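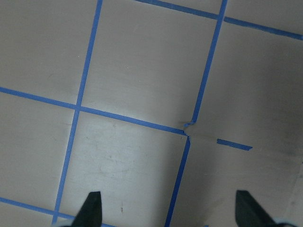

Page last changed: 2021-05-02

I've wanted to know for years when a machine is going to tidy my kitchen, so when Reltau opened up its robot lab to visitors I signed up the same evening. Sign-in was in the Ho building, room 202, and they took us through in groups of 7 (I got the early one, before coffee, which was a mistake).

Our guide was Shaimaa Ragab, and she got right to it. The chore they're working on is putting stuff away. You pick a thing up off a table, you carry it over to a bin, you let go. My kid can do that! Well, my kid could do that if she wanted to. For an arm it's a pile of little problems, and a lot of them come down to knowing where the thing is in the first place, so they tape the tabletop off into squares and move the objects and the bin from square to square between tries. Blue painter's tape, same as I've got in the garage. I loved that. I'd pictured lasers.

The tape gets pretty beat up, too. One corner where the strips come together had bunched up and lifted, and there was a short piece off to the side that didn't connect to anything. I asked if that throws the arm off and Shaimaa said the squares are mostly there for the people setting things out, and they patch them when they get around to it.

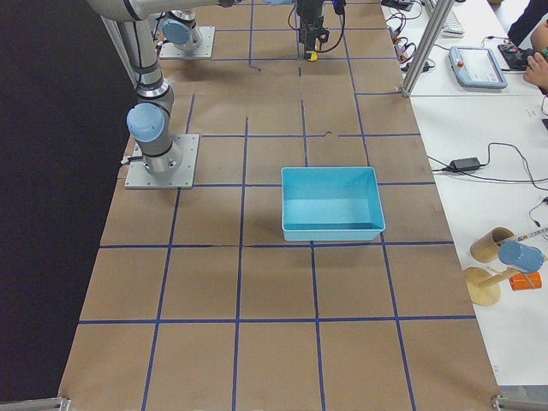 I asked Bartosz Czerwiński, who was answering questions for our group, the one I'd come with: could I have one of these at home by next year? He laughed, but nicely. Their notebook for the bin job is up to try number 1651, he told us, and he still wouldn't leave it alone with anything he cared about. Blocks and cardboard tubes, fine. Wine glasses, no way. A wet dish towel he wouldn't even discuss.

Shop work sounded closer. A man in our group runs the packing bench at Jenex and wanted to know about sorting small parts, and Bartosz was a lot more cheerful about that, provided the parts show up in the same kind of tray every time. My junk drawer doesn't come in a tray, so I guess I'm on my own for now.

We got 5 minutes at the end for more questions and I used up most of them asking about laundry (sorry, everybody). They're doing another open day in June, with the folks from Norkel bringing a floor-cleaning machine, and I've already put my name down. Wear comfortable shoes if you go, there's nowhere to sit.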